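From: Hadiza Fashola
To: Flondley Markets – Members' List
Subject: Re: [flondley-markets] Name cards for bulk produce, second draft

Dear members,

Thank you for the comments received on the second draft of the name card guidance. The office had 17 written replies, most of them from stallholders at Hisberg and a smaller number from the Vader Street site. Ms. Arsenault's message is quoted in part below, as it raises the points on which the other replies also turned.

> From: Audrey-Anne Arsenault
> Subject: [flondley-markets] Name cards for bulk produce, second draft
>
> I have read the draft with my staff and we support it in general.
> We have three concerns.
>
> First, the draft asks for "the common name" of each item. Many of
> our vegetables have several common names, and our customers do not
> all use the same one. Which is to be printed?
>
> Second, section 4 says that each bin shall carry one card. Several
> of our bins hold more than one item. Are we expected to rebuild
> them?
>
> Third, the draft gives a card size but says nothing on where the
> card should go. At present ours are on the back wall of the bin,
> and by the middle of a busy morning they are either behind the
> produce or in it.
>
> I would also ask that the start date be moved. August is our
> heaviest month and I cannot spare anyone to write cards.
>
> Audrey-Anne Arsenault
> Hadgu Greengrocers, Hisberg

The office's response to each point follows. Where the wording of the guidance has changed, the new wording is given in full.

1. WHICH NAME TO PRINT

The second draft was unclear on this and has been amended. Section 2 now reads: "Each card shall show one principal name in English, in the largest lettering on the card. Other names in use among customers may be shown beneath it, in any language, in lettering no less than half that height."

The principal name will be taken from the shared list kept by the office. The list stands at 434 entries and was compiled by Tolera Adugna from the delivery notes of member stalls. It is not meant to settle arguments over which name is correct. Its purpose is to see that a customer who buys an item at Hisberg one week can find it under the same name at Vader Street the next.
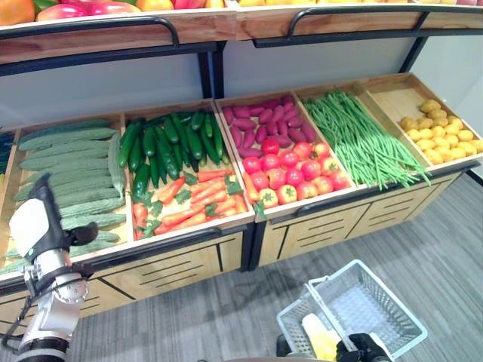 Several members asked whether cards are needed at all for produce that most people know on sight. The office considers that they are. What is familiar to one household is new to another, and customers are often reluctant to ask with a line forming behind them. A shopper meeting bitter melon for the first time, with its pale green color and bumpy, ridged skin, may take it for some kind of cucumber and be unpleasantly surprised at supper. The principal name for that item will be "Bitter melon", and stallholders are free to add karela, goya or any other name their customers use. Mr. Adugna will accept additions to the shared list at any time, and members need not wait for the yearly review.

2. LENGTH OF TEXT

Two replies asked for permission to add cooking notes to the cards. The office's view is that a card should be readable by a person standing with a basket on one arm and, very possibly, a child on the other. Name, price, unit and place of growing are sufficient. Longer notes may be placed on a separate sheet at the register.

Tsehay Mekonnen has offered to prepare a set of short recipe leaflets for the less familiar vegetables, and a first printing of 3000 has been approved. They will be divided between the sites according to the number of stalls. Members who wish to propose a recipe should send it to Ms. Mekonnen directly, with quantities in both cups and grams. Recipes should have been cooked at least once by the person sending them.
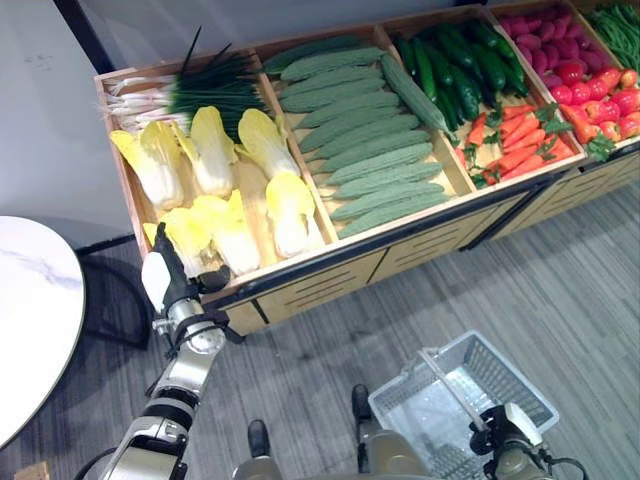 3. BINS HOLDING MORE THAN ONE ITEM

No member will be required to rebuild or replace a bin. The phrase "one card per bin" was carried over from the rules of the old indoor hall, where every bin was the same size and held a single item, and it should have been removed from the first draft. Section 4 now reads: "Each item on sale shall have its own card. Where two or more items are held in the same bin or compartment, the cards shall be set in the same order as the items, read from left to right or from front to back."

The front-to-back case gave some trouble in drafting, and Hamdia Tesfamariam has suggested that the card for the item at the back be raised on a short stem.

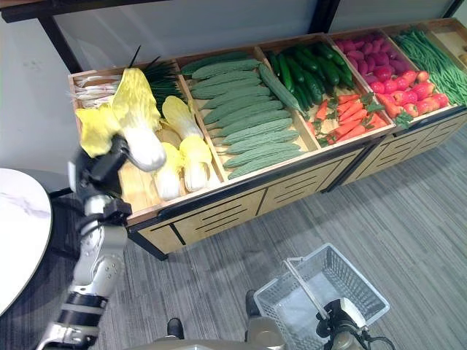
Prices are the reason this matters most. The complaints book at Hisberg contains a number of entries from customers who were charged for one item at a rate they believed belonged to another, and in nearly every case the two were sold from the same space. Where napa cabbage is set in front and scallions lie behind it along the back of the compartment, a single card at the front will be read as covering both. The cabbage is sold by weight at most stalls and the scallions by the bunch, so the difference at the register can be considerable. A second card on a stem, as Ms. Tesfamariam proposes, would meet the rule. So would a double card at the front with an arrow – provided that the lettering is of the required height.

4. WHERE THE CARD GOES

The office agrees with Ms. Arsenault that the back wall is unsuitable for any bin that is filled high. New section 5 reads: "Cards shall be fixed to the front edge of the bin, or raised above the produce, and shall remain visible when the bin is full." Clips for the front edge can be ordered through the office at cost. Please state the thickness of the board when ordering, as the clips come in 2 sizes and cannot be returned once opened.

Tape is permitted for the present. Pins and tacks are not.

5. START DATE

The start date has been moved to October at all sites. Stalls that already have cards in place may continue to use them until they wear out, provided that the principal name agrees with the shared list.

A third draft with these changes will be sent to this list shortly. Comments on sections 1, 3 and 6, which have not changed since the first draft, are no longer being taken.

Yours sincerely,

Hadiza Fashola
Standards Office
Flondley Markets

Contact the list office | Copyright Flondley Markets | Back to top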